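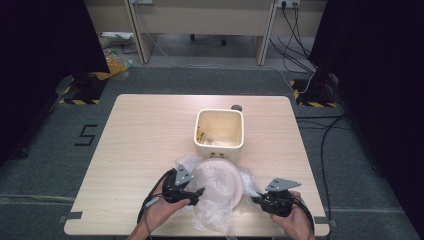 Good practice at the Votia work tables

Gallery page, last changed December 14, 2022
Text: Mogens Vestergaard, Hedegaard

We have kept written rules for the gripper tables for a long time, but the old document was 94 pages and people did not read it. In August we made a short version which hangs in the Wendstead hall. This page follows the short version. It has a few pictures and under them the rules which we find are most often forgotten. If you work with us for the first time, please read all of it before your first shift. If you come from the Dida group you know most of it already, but the part on finger checks is new also for you.

Rule 1. One person, one pair. The left and the right gripper are registered together and must stay together. Do not exchange one of them with a colleague, also not for a short test.

Rule 2. Cables go outward. Each cable must leave the gripper on its own side of the table and must never cross the work area. A cable which lies on the carpet is allowed where you do not walk. Look for it before you step back -- most of our small accidents are steps backward.

Rule 3. Thin plastic. Film and bags are a permitted work material, but you have to move slowly with them. Film can go in between the moving parts of a gripper, and it is not always easy to notice when you look from above. If it gets caught, stop, put both grippers down and remove it by hand.

Rule 4. Plates and ceramics. Handle them low over the table. Broken ceramic is never picked up with the grippers. Use the brush and tell the shift leader.

Rule 5. The tape on the table and on the floor belongs to the station. Do not move it and do not add new tape without asking. A loose piece is reported, and then replaced in the same place.

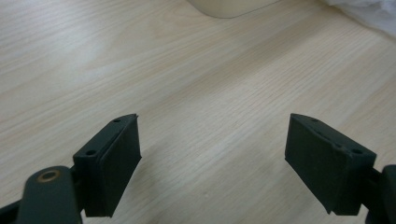

The finger check is made at the start of the shift and again after each 100 cycles. Open the fingers, hold the gripper over a free part of the table and compare left with right. Both should have the same opening angle, and the pads should be clean up to the tip. With the dark green fingers you look also at the two small round holes on the top of each one, and at the brass-colored ring in the arm, where dust likes to collect. Write the result in the log even if everything is in order. A missing line in the log counts for us as a missing check.

Rule 6. Fingers are changed as a pair after 2,000 cycles, also if only one of them looks worn. Old fingers go in the box marked 409 and are not used again for training of new people.

Rule 7. Keep a free area between the objects and the place where you start. A hand's width is enough. When bags or other soft things creep forward during the work, push them back between two cycles and not in the middle of one.

Rule 8. Everybody may stop the work. You do not need to explain it at the moment -- write a short note afterwards, in your own words and in the language you prefer.

Questions and corrections to the rules can be left in the folder beside the hall door. The complete document is still valid, and when it says something different from this page, the complete document decides.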